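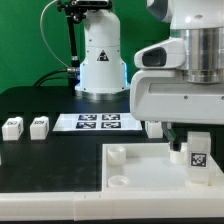
Last updated: Oct 29, 2023

Two prints missing from Gindau show turn up in the plan chest

Visitors to the Gindau print rooms this month may have noticed a blank stretch of wall in the second gallery, along with a label thanking them for their patience. The patience can now be withdrawn. Two etchings from the Flekow series, listed as "in transit" since the show was hung, have been found in a drawer in the same building, under a stack of blotting paper and a poster for a jazz night.

The series is made up of 17 small etchings of drained ponds, printed in a brown so dark that several visitors have asked for the lights to be turned up. The lights are up. The artist, who signs the work only as Ruddock and lets the gallery answer the mail, drew the plates outdoors over a single fall and then spent far longer deciding what order they should go in. The order matters a good deal, according to the wall text. It was not much help to anyone while numbers 8 and 9 were in a drawer.

Number 8 shows a sluice gate with no water on either side of it. Number 9 shows the same gate from behind, and is widely held by the gallery staff to be the better one. Both are in good condition. The blotting paper, if anything, did them a favor.

The gallery had already written to the shipper, twice, in a tone it now describes as "regrettable." A third letter, shorter and with the word "sorry" in it, has gone out.

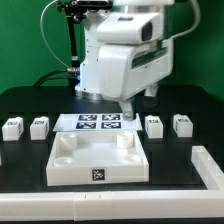

Catalog and late hours

The catalog, from Fikside, went to press while the two sheets were still missing and reproduces them as gray rectangles. Around 1,000 copies were printed. The gallery considered a correction slip, priced one, and has settled on leaving the rectangles alone; a few buyers had taken them for part of the series and liked them very much.

The full set is now on the wall in Ruddock's order, reading from the left of the door. The show stays up through the end of October, with late opening on its final evening. Entry is free, and the label about patience has been taken down, leaving a small square of cleaner paint.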